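Brular stitch

Brular stitch is a way of knitting thick, double-sided cloth by hand, named after the valley town of Brular, where it has been made for as long as anyone has kept parish books. It gives a fabric that looks the same on both faces, keeps out wind remarkably well and, once washed a few times, becomes so dense that the separate loops can hardly be picked out. It is one of the most rewarding of the old northern stitches to learn, and one of the slowest.

Name

The stitch takes its name from the town, though in Brular itself it is simply called "the double". Older pattern sheets use "Susine work", after the neighbouring village of Susine, and the two names have been argued over with great energy on both sides of the river. Knitters in Susine point out that their version has an extra twist on every fourth row and so deserves a name of its own.

Method

Two strands are held together, one in each hand, and swapped after every loop. The strand that is not being used is carried between the two faces of the cloth, where it traps a thin layer of air. A beginner usually finds the swap awkward for the first evening or two, and then it settles into a lovely steady rhythm!

The traditional gauge is 14 loops to a hand's width. A grown man's jersey needs 866 grams of yarn by the Susine reckoning, which makes it a heavy thing to wear indoors, and the sleeves are worked last so that they can be unpicked and replaced when the elbows wear through. Many surviving jerseys have had three or four sets of sleeves, often in slightly different shades, and the joins at the shoulder are a delight to look at closely.

Edges are always finished with a plain cord, knitted separately and sewn on. Cast-off edges in double cloth tend to flare, and the cord pulls them back into line.

Yarn and colour

Nearly all early pieces are in undyed wool, grey outside and cream within. Blue came later, along with a rusty brown made from onion skins. The Greririx mill, which stood at the lower end of the town, spun a hard, smooth yarn that suited the stitch beautifully, and pieces made from it have kept their shape far better than those in softer wool. After the mill closed, knitters turned to ordinary sock yarn held double, with good results.

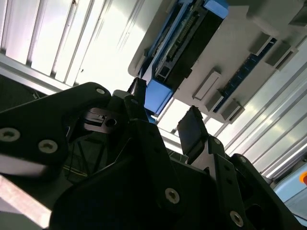
Susine knitters have never quite accepted the praise given to mill yarn. Greririx wool, one of them wrote to the guild newsletter, was scratchy, smelt of oil until its third wash, and was bought mainly by people who had no sheep.

Patterns

The Nicholas pattern is the best known, a broad zigzag running up the chest and over both shoulders without a break. It repeats over 53 loops, an odd number that leaves a single plain column down the centre of the back. Children's jerseys leave out the zigzag and have small squares at the hem, sometimes with the wearer's initials worked upside down so that they read correctly to the child looking down. Mittens, caps and a kind of knitted kneeling pad are also made.

Present day

Interest in the stitch has grown wonderfully in recent years. The Brular wool fair, held each June, has a tent given over to it, with 300 chairs and a long table of old pieces that visitors are allowed to handle. Beginners are taught on a plain square, which most of them take home as a pot holder.

See also

Double knitting
Twined knitting
Fulling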